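FOR IMMEDIATE RELEASE

Granska Publishes "The Short Counter," a Friendly Guide to Washing Up in a Small Kitchen

Free evening classes in Lorcombe will go along with the book, which reaches stores in April

LORCOMBE – Granska, the Lorcombe publisher of household books, is very happy to announce "The Short Counter," a 165-page guide to doing the dishes in kitchens where the sink is small, the counter is smaller, and supper was for more people than anyone planned on. The book is written by Wanda Holloway, who taught home economics for most of her working life and who has been promising us this manuscript for longer than either side would care to add up. It is printed by Tredwood and will be sold at Vass Books on Mill Street, at other good bookstores in the region, and by mail from our own office.

We have published books on bread, on mending, on shelling peas and putting them by, and on nearly every other job that goes on in a house, and somehow in all those years we never did one on the dishes. When Wanda first came in to talk about it, she had her notes in a recipe tin, filed under headings such as "Forks" and "What the Rice Did." We read a few cards out loud over coffee and the rest of the morning went by before any of us got back to our desks.

"I have washed up in some very grand kitchens and in one that was really a hallway," said Wanda Holloway. "The hallway taught me more. You learn to look at what's in front of you before you turn the water on, and you learn where the forks ought to go, and after that it's a pleasant enough way to spend part of an evening. I wanted to write it all down while I could still read my own handwriting."

The book begins at the table, with the carrying. Wanda is a great believer in bringing dishes to the counter with the bowl still on its plate and the spoon still in the bowl, so that whatever is left of supper travels along in one place and the plate underneath catches the drips. From there she moves on to scraping, then to the order of washing (glasses first, as your grandmother may have told you, and the greasiest pan last), then to rinsing, draining, drying and putting away. There is a chapter on the stainless steel sink and how to keep it bright, and another on faucets, which she treats with real fondness.

Her longest chapter by far is called "Parking," and it concerns the minutes between the end of a meal and the first dish going under the water. On a long counter those minutes hardly matter. On a short one they settle how the rest of the job will go, and Wanda has a good deal to say about small piles, about keeping the front edge of the counter clear of plates, and about the fork somebody has balanced across the top of a bowl, waiting for an elbow. She likes each person's bowl and plate kept together until their turn comes. She also likes a colored dish for everyday use, and tells us that a cheerful plate gets washed sooner than a dull one – a theory we can't prove, though we have started watching for it at home. 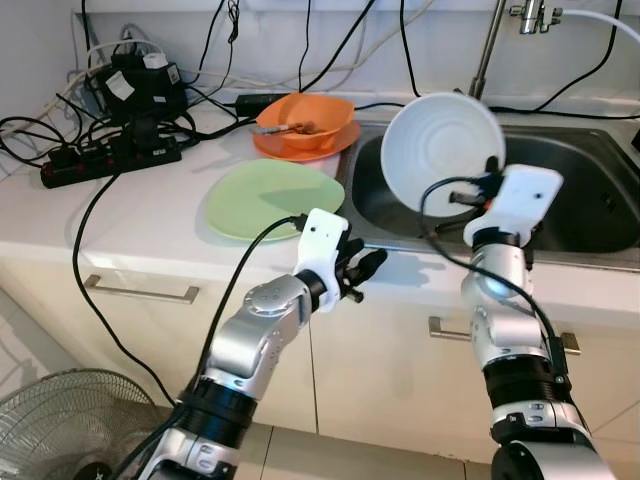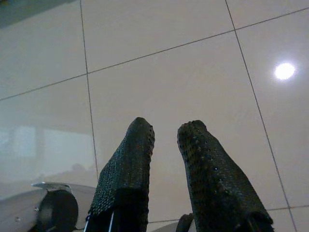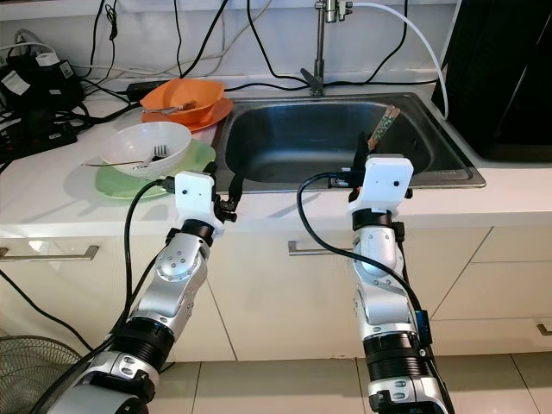 Everyday washing up. First and third photos: the counter and sink, with an orange bowl on an orange plate toward the back. Second photo: pale, glossy tile.

Bowls get a whole section to themselves. Anyone who has washed a bowl with ridges on the inside will know how rice or oatmeal settles into them and stays there, and Wanda's method is to tip the bowl on its edge over the sink, let the water run across the ridges, and turn it by the rim a little at a time. She recommends a soft brush over a sponge for this, and she would like you to dry the bowl with the towel going around in the same direction you turned it. We asked whether the direction makes any difference. She said it makes a difference to her.

Chopsticks are treated with the same care. Wanda stands hers up while she deals with the plates, then washes them in a bunch between her palms and rinses them tips down. Painted and patterned wooden pairs should have a quick wash and a good dry, and should never be left to soak overnight with the pans. She makes the same plea on behalf of wooden spoons, rolling pins, and the salad bowl that used to belong to an aunt.

Readers of our earlier household titles will be glad to know that the book keeps the old Granska habits. The type is large enough to read from across a sink. The pages are sewn, so the book will lie flat against a canister, and Tredwood has given us a cover that takes a wipe with a damp cloth. There is an index, and it is a proper one, with entries for "egg, dried on" and "egg, dried on, somebody else's." At the back you will find several blank pages for your own notes, since Wanda feels strongly that a kitchen book with nothing written in it is only half used.

A shorter chapter toward the end covers everything on a kitchen counter that has nothing to do with food. Cords and chargers have a way of gathering at the back wall, and so do power strips, adapters, mail, keys and the flashlight. Wanda walks the reader through a patient sorting-out of these, and her advice is to choose a place well away from the sink for anything with a plug on it, to keep cords from hanging over the front edge, and to do the sorting in daylight with a cup of tea and no supper on the way. She suggests labeling each adapter as you find out what it belongs to. She admits that she still has one she has never matched to anything, and she keeps it in a drawer out of respect.

The floor gets its due as well. Pale tile shows every splash, and the book offers a simple routine for the end of the evening: a dry cloth first for the drips, a damp one after, and then shoes off until it has dried. In warm weather a fan set down low will help the floor along, provided it stands well back from the water.

To go along with the book, Granska will hold two free evening classes at our building in Lorcombe, both taught by Wanda herself. Each class runs 90 minutes and begins at half past six. The first is called "From Table to Sink" and takes in carrying, scraping, piling and the order of washing. The second, "From Sink to Shelf," covers draining, drying, polishing a steel sink and finding a home for everything afterward. You are welcome to come to one or both. Please bring an apron, a dish towel you are fond of, and one dish that has been giving you trouble. Supper is served first, so that there will be something to wash, and we ask that you tell us ahead of time if there are foods you can't eat.

Children are welcome at the first class with a grown-up. Wanda has taught a great many eight-year-olds to dry a plate, and her experience is that they take to it very well if they are given the good towel and a stool that doesn't wobble.

"Vass Books has sold Granska's household titles from the start, and people come back in to tell us what they tried," reads a note the store sent us after seeing the first pages. "We have already put a copy by the register and had to stop two customers from walking off with it." The store will have signed copies on the front table through April, and Wanda will be there on an afternoon to be announced, with her recipe tin, ready to hear about your worst pan.

Orders placed with our office before the end of April will come with a printed card of the washing order, sized to fit inside a cabinet door. The card is a small thing, but it was Wanda's own idea and she fussed over it a good while – the position of the cheese grater alone went through several drafts – and we think it came out very handsomely. Households that share a kitchen may ask for an extra card at no charge.

Libraries, schools and community kitchens that would like a copy for their shelves are invited to write to us on their letterhead. Review copies are available now, and Wanda is glad to talk with newspapers and local radio, mornings preferred. She will also answer letters from readers, by hand, though she asks for a little patience once the garden gets going.

About Granska
Granska is a small publisher of practical books for the home, based in Lorcombe. Its titles cover cooking, mending, cleaning, preserving and the care of ordinary household things. The office is open weekdays, and visitors who would like to look through the backlist can ring the bell at the side door.

Press contact
Granska, Publicity Desk, Lorcombe
For review copies, interviews with Wanda Holloway, or a place in either class, please write or call the office during business hours and mention "The Short Counter."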